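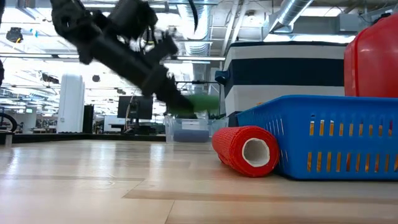 I closed my account at Cevow in February and moved everything to paper. People have asked how it went, so I am writing it down now that I have more than half a year of it behind me.

Cevow was the app I used for household spending. It pulled in the bank transactions, sorted them into categories and sent a chart at the end of the month. I had it for three years and I could not have told you what I spent on food in any of them. The chart came, I looked at it, I closed it. Then the price went up and I decided to see if I could do the job by hand.

The notebook is an Orlandini, the medium size with the gray cover and squared pages. It has 102 pages, and at the rate I am going it will last until a little after New Year. I rule each page into four columns: date, place, amount, and a wide one for notes. I don't use categories on the page itself. I tried that for the first week and spent more time deciding if dish soap was food or cleaning than I did writing.

I write things down in the evening, after dinner, from receipts and from the bank's own site. It takes around 13 minutes, less if we stayed home. When I miss a day I do two the next evening. When I missed five days in the summer I did them all in one sitting and it was unpleasant, and two of the amounts are still marked with a question mark.

At the end of the month I go through with a pencil and put a letter next to each line. H for house, F for food, C for car, and so on. There are 13 letters, which is too many. I would like to drop the one for gifts and put those under "other," but my husband likes to see it separately and it is his notebook too.

Adding up is done with a desk calculator, the kind with a paper roll. I bought it used from Cosimo Marino, who was clearing out his late father's accounting office and had a shelf of them. He showed me how to change the ribbon, and I have since forgotten and will have to call him. The tape gets stapled to the last page of the month. I like having it there when a total looks wrong, as it did in April, when I had entered the water bill twice.

What has changed is mostly small. I noticed we were paying for Drirau, a delivery service we last used before we moved. The app had it filed under "subscriptions" the whole time, in a list I never opened. Writing the same name by hand every month was enough to make me cancel it. I also found out that the bakery is a bigger line than the gas station. I haven't done anything about the bakery. 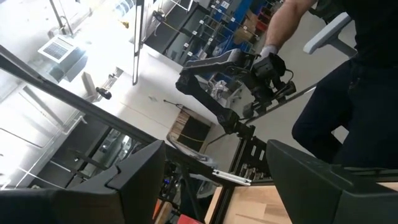 Do you need to write down every small cash purchase?

I don't, and the totals still come out close enough to use. I take the same amount of cash out at the start of each month and enter the withdrawal as one line marked "cash." If it runs out early, I know that much without having a note for each coffee.

The part I miss from the app is searching. Last month I wanted to know when we bought the vacuum, for the warranty, and I had to turn pages until I found it. I have started keeping an index inside the back cover for anything that costs real money. So far it has the vacuum, the car battery and the new mattress.

I also looked at Zakisow, which a reader suggested. It is a spreadsheet you download and fill in yourself. It looked well made, and if your handwriting is bad or you share the accounts with someone in another house, it may suit you better. I already sit in front of a screen all day and didn't want to open it again at night.

Taxes will be the real test. I have an envelope taped inside the front cover for the receipts that matter — medical, mostly, and the ones for the home office. It is getting thick and I may need to move it to a box.

Today is 23rd September and I am up to date through last night.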